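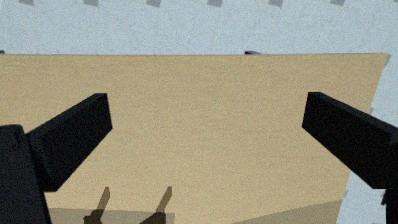 I have been on the Ciltik sleep plan for 42 nights and I would like my evenings back.

For anyone who has been spared it, Ciltik is an app that listens to you sleep and gives you a score out of 100 over breakfast. My brother-in-law swears by it. So does half the office. I signed up in January, in the flat part of the month when you will sign up for anything, and I paid for the full plan because the free one only tells you that you slept badly and keeps the reasons to itself.

My first score was 70. I had felt fine until then. I'd woken before the alarm, made toast, fed the cat, and was in a decent mood by my standards. Then I looked at the 70 and began to wonder if I was tired. By eleven I was yawning.

I don't think I'm unusually suggestible. I don't read horoscopes and I once sent back a magnetic knee support. But a number is hard to argue with when you were unconscious for the whole of the thing it's measuring. You can't say "I was there and it wasn't like that".

So I did a small test, the sort any bored person could do. I left the phone on the spare bed one night, with nobody in it, and went to sleep next door. The empty bed scored 19 points better than I had the night before. It was praised for "settling quickly". I wrote to the company about this and got a reply telling me that results can vary with room conditions.
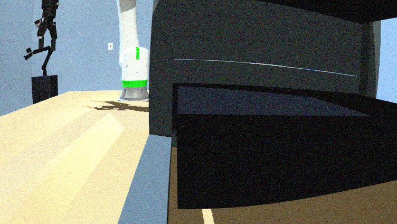 The bit that bothers me more is the advice. Every morning there are tips, and every tip is something my grandmother could have told me for nothing. Go to bed at the same time. Don't have coffee late. Keep the room cool. Fine, all of it, probably true. But it comes wrapped up as though it had been worked out specially for me overnight, and I'd bet a fair amount that my brother-in-law gets the same ones in a different order.

I asked Cletus Mbeki what he made of it. Cletus drove night coaches for most of his working life and has slept in more lay-bys than anyone I know, so I trust him over an app with a moon on it. He wanted to know what I did differently after a bad score. I had to think. What I did was go to bed earlier, lie there, and worry about the next one.

"So you're paying to lie awake," he said.

I told him it was more complicated than that. I've been trying since to work out how.

To be fair to the thing, it did catch me snoring. There is a recording. I'd denied it for years and I have now had to stop denying it, which has pleased my wife enormously. If Ciltik sold itself as a device for settling arguments between married people I'd have less to complain about. It also got me to move the bedroom clock, which had a tick I'd stopped hearing, and I do like the room better without it.

But the company's page says users gain "up to 314 hours of better sleep a year". I have read that sentence many times. Better than what? And "up to" lets in everybody, including the man who gained none and the spare bed. I couldn't find who they'd asked, or for how long, or whether the people who gave up in the first week were still in the sum. I looked for a footnote. There's a little star after the number and nothing at the bottom of the page for it to belong to.

I started this post at home and then left it, partly because I wanted to see how I got on somewhere without the phone by the bed. 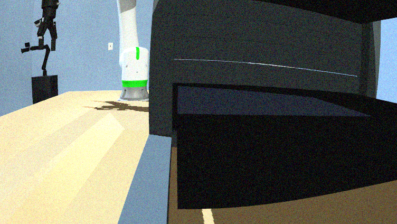
**Stolton, March**

We're at my sister-in-law's for a few nights. The signal here is hopeless upstairs, so the app can't send anything off to be scored, and I've left the phone down in the kitchen. The mattress is older than my children. There's a street lamp right outside and the neighbours' dog has views about foxes.

I have no idea how well I slept. The first morning that annoyed me, and I caught myself going through the night trying to guess a figure. On the second I forgot to until lunch. I can't claim I'm a new man, and I know perfectly well that people sleep differently on holiday, so please don't write in to tell me I've proved nothing. I haven't. I've got one middle-aged man and a dog, and it wouldn't pass at Ciltik either, or perhaps it would.

What I'd like to know from anyone who has stuck with one of these for longer than me is whether you ever changed anything because of it that you kept up. Something you still do now. Moving the clock is my only entry so far.

The plan renews at the end of the month. I've tried to cancel it twice, and both times it has asked me whether I might just be tired.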